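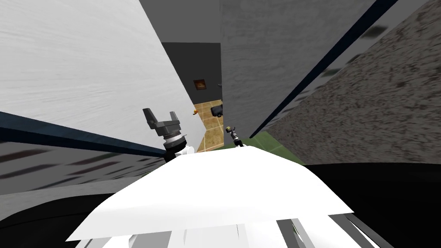

Figure 2. Simulated run, both arms forward, facing the gap between the walls.

2.4 Planning the purchase

Complete this section before you request a quote for a Muli two-arm base. The simulation license is billed separately from the hardware and can be ordered first.

1. List the rooms the robot will work in. Measure the narrowest passage in each one and enter the width on the Broncombe site sheet.

2. List every handle, knob and pull the robot is expected to use. Round knobs go in column B.
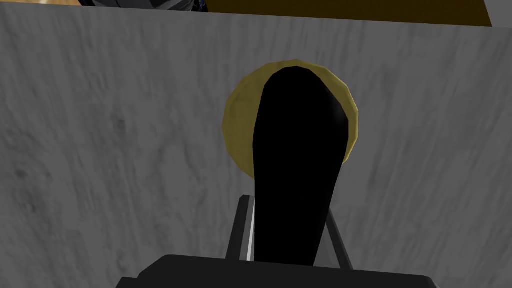
Grippers are priced per arm. Enter two if both arms will handle objects, and add one spare set of fingers for each gripper.

Note: Finger sets ship in 7 days. Complete grippers take 24.

3. Build your floor plan in Skivatero and run your task list on it. Include wall trim, changes in flooring and anything normally left on the floor.

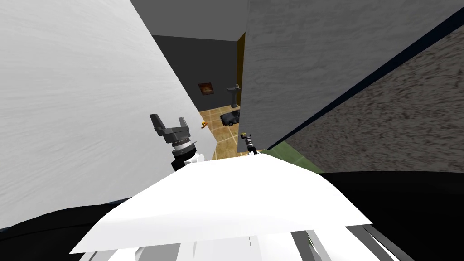 Allow 118 hours of simulation time for a plan with a passage and one room beyond it. Unused hours carry over to the next budget year. Hours for a second floor plan are a separate line on the order form.

Caution: Do not order mounting hardware until the passage widths have been confirmed. Cut brackets cannot be returned.

4. Save the run and attach it to the site sheet.
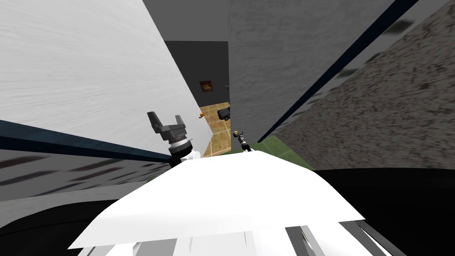
5. Send the sheet to Lilian Kirui in Planning by the end of May. Orders that include the Gisel service plan also need a signature from Kiros Kassa.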